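Notes from the bench

Well, September is here and so is the first proper staff shake-up of the season at Vanags. I had a feeling about it back in the summer, when the club kept saying everyone was "under review" (a phrase that has never once meant good news for an assistant coach), but I still didn't expect it to go this far before a ball had even been tipped in the league.

Two assistants are out. The strength coach has moved over to Talavlow, who apparently called him the same evening. And Raimonds Krūmiņa, who I have watched coach at one level or another since he was shouting at teenagers in the old gym, gets the head job at last. I'm thrilled for him! He's loud, he's stubborn, he hates zone defense with a passion, and his teams always rebound.

What he walks into

The trouble is the roster. Vanags lost their starting point guard to Kisulum and haven't signed another one, so for the moment the ball is going to be brought up by a shooting guard who would much prefer to be standing in the corner waiting for it. I saw it in the preseason game against Clutetti and it was hard going. They were down at the half, came back nicely in the third quarter when they stopped calling plays and just ran, and then turned it over on 3 straight trips near the end. Clutetti won and deserved to.

I talked to Raimonds by the water cooler afterward. He was hoarse already. "We'll run more, and we'll run until they like it," he told me, and then he went off to look for his jacket.

Milestone watch

One of my favorite players in this league is closing in on 400 games, all for the same club. That's the Kisulum captain, of course. He comes off the bench now, sets screens, takes a charge every other night and gets a bigger hand from the crowd than anybody in the starting five. If he stays healthy he should get there at home before the winter break. I've already asked for that night off work, and my boss has already said maybe.

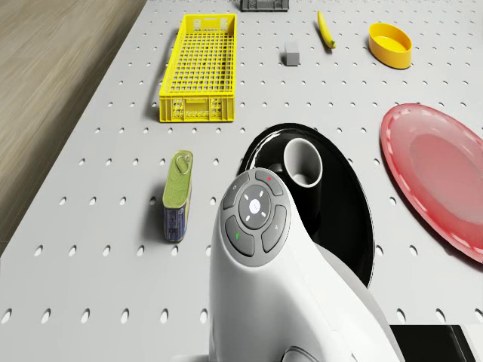
Tickets and travel

Talavlow have put the opener on sale and they tell me 400 seats are set aside for visiting fans, behind the far basket. Buy early if you want to sit together. The bus leaves from the usual corner at 4:30 p.m. and we'll be back late, so bring a sweater and something to eat. The snack bar there closes at halftime (I learned that one hungry).

If you want a place on the bus, reply to this newsletter with your name and how many are coming. Kids ride free as long as they're with a grown-up. Next time I'll have the full home schedule and my predictions, which you are welcome to save and read back to me in the spring.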